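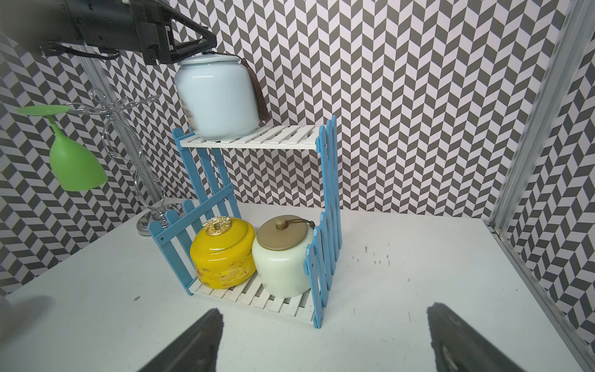
*Pale blue lidded jar with its tassel, small two-tier shelf*

Hello all,

Back on the question of service charges in small restaurants. We ate at Fontana in August, a party of six, and the bill came to 432 with 20 already added for service. The waiter pointed it out before we paid, and I thought that was well handled.

At Grolel it went the other way. The charge was printed in small type under the drinks, and the card machine then asked for a tip on top. I paid both without noticing.
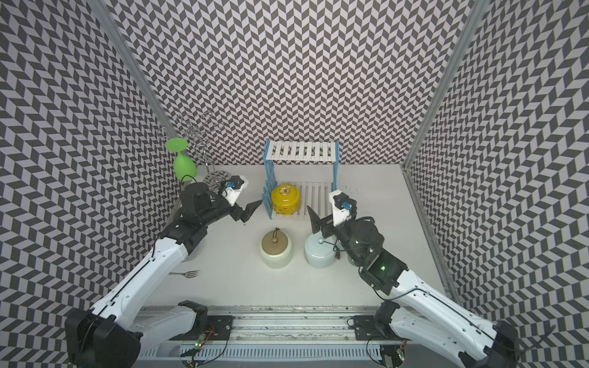 On the list last month, Nodmont wrote:

> We dropped the automatic charge and put our prices up a little.
> Complaints about bills have stopped. Staff get the same each
> week whether we are full or not, and they prefer it.

I can see the sense in that, though it makes the menu look dear beside the place next door. A set lunch for two at Jarnodska would go from 270 to nearly 300, and some regulars would only see the new number.

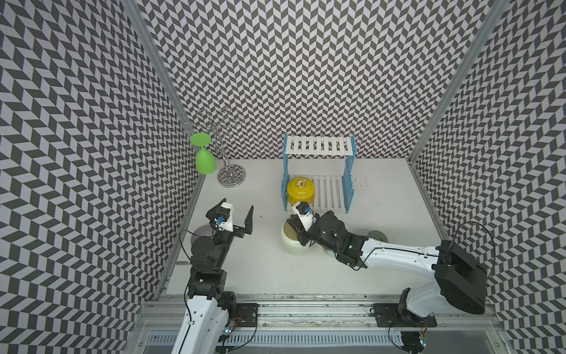

My other point is about timing. A bill that takes half an hour to arrive does more harm than any charge on it. At Fontana it came within a few minutes of our asking – coats and all.
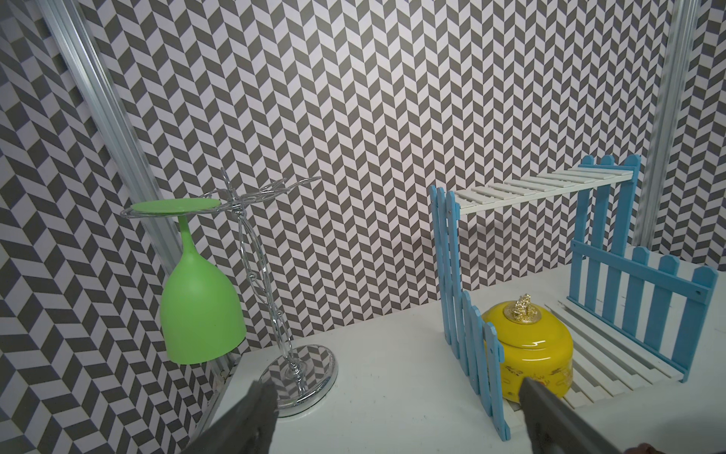 If anyone on the list runs a place without a service charge, I would like to know how you worded it on the menu, and whether people still leave cash.

Regards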